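Folding notes, bedroom, April, mid-afternoon

Picked up where Oduor left off, on the bed, quilted cover left on. 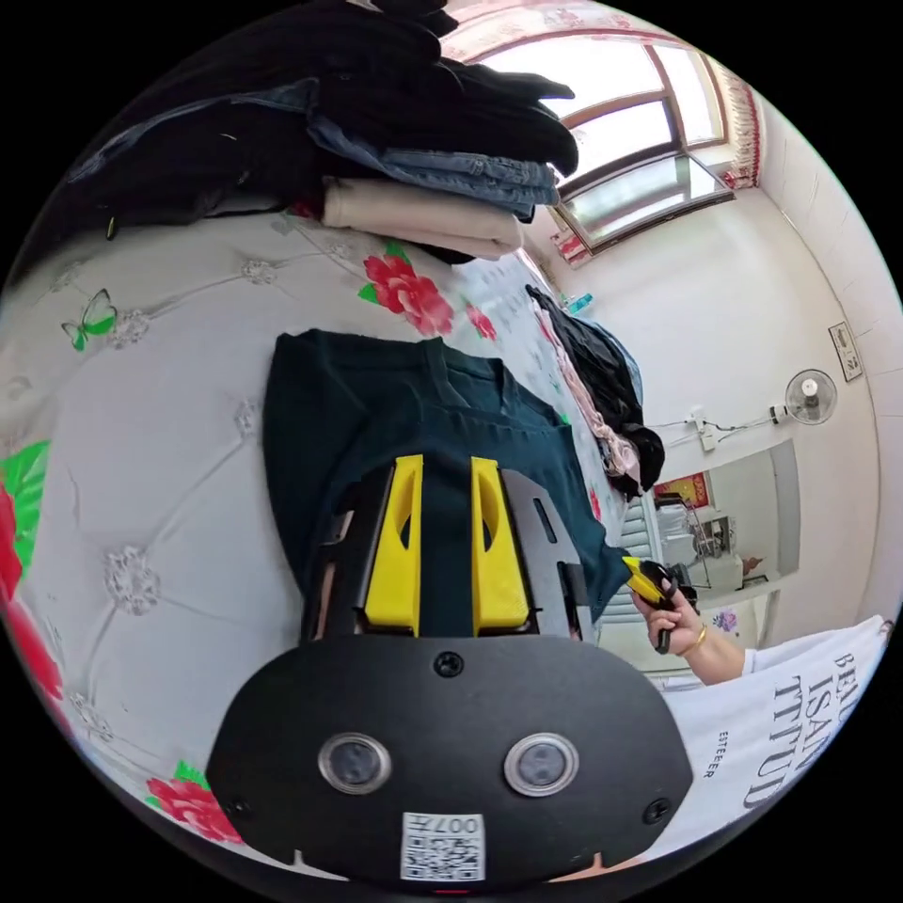

I still don't believe in the Stuvetti fold. Oduor swears by it, says it saves a third of the drawer. Tried it on 17 T-shirts and got 3 that stood up by themselves. The rest slumped. Upendo's plain fold in thirds was quicker and looked no worse to me.

Dark teal one: laid flat, neckline away from me, sleeves in first. Fine on a hard table. The quilting has a tufted diamond stitch and little knots, so any crease pressed in by hand comes out soft. I suspect half our "bad folds" are really the bed.

Jeans are no trouble. Stack them in the middle, black things above, the beige thing at the bottom. Tall piles look tidy but I wouldn't carry one down the hall.

Dark heap at the far end still to sort, pink item under it. Upendo thinks ten minutes. I doubt it.

To do: same shirts on the kitchen table, both folds. Ask Oduor where he got his "third" from.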